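About Rivera

Rivera Health and Leisure Club
Bemutthorpe

Home | About Us | Membership | Class Schedule | Youth Programs | Contact

Rivera is a member-owned fitness and recreation club serving Bemutthorpe and the surrounding townships. The club provides exercise facilities, swimming instruction, group classes and supervised care for young children under one roof. It is open to residents and non-residents on equal terms.

Our History

The club was established by 107 founding members who purchased the former Kuler skating hall and converted it to a gymnasium with two squash courts. The pool was added eleven years later. Squash is still played on the original courts, although the second court is now shared with the table tennis section during the winter months.

Membership presently stands at 373 households. Each household holds one vote at the annual meeting, which takes place in December, and may nominate one adult for election to the board of directors.

Our Facilities

The main building contains the gymnasium floor, a free weights room, a group exercise studio and the courts. The pool wing has a six-lane pool and a separate teaching pool with a depth of three feet. Changing rooms for families are located between the two. Lockers require a member card and are cleared at closing time.

The Remine Studio, on the upper level, is used for yoga, Pilates and dance-based classes. It may be reserved by outside groups when no class is scheduled. Requests should be made in writing to the front office at least two weeks ahead.

Children and Families

Parents may leave children between the ages of six months and five years in the care of our nursery staff for up to two hours while they use the club. All nursery staff hold current first aid and child care certificates. The parent or guardian must remain on the premises.

Swimming lessons are offered at five levels, beginning at age four. Some 330 children were enrolled in the most recent session. Placement is decided by a short assessment in the teaching pool, and a child may be moved up or down a level during the first two weeks without charge.

Our Staff

Latrice Mercado has served as General Director since the retirement of her predecessor. She was previously head of aquatics and continues to teach the adult beginners' swimming class. Oluf Þórarinsdóttir is Director of Group Exercise and is responsible for the class schedule, instructor training and the studio. Both may be reached through the front office.
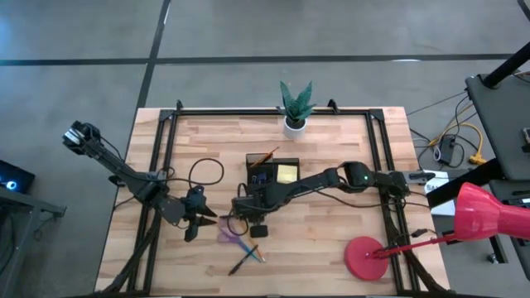
All instructors are certified in the activity they teach and renew their certification as required. New members are entitled to one introductory appointment with a floor instructor, to be taken within sixty days of joining.

Policies

Members are asked to read the Club Rules before their first visit. Copies are available at the front desk. Guests are welcome when accompanied by a member and must sign the register on arrival. Children under twelve may not use the free weights room at any time.

Questions about fees, reduced rates or the suspension of a membership should be addressed to the membership office.

Page last revised 12 March 2020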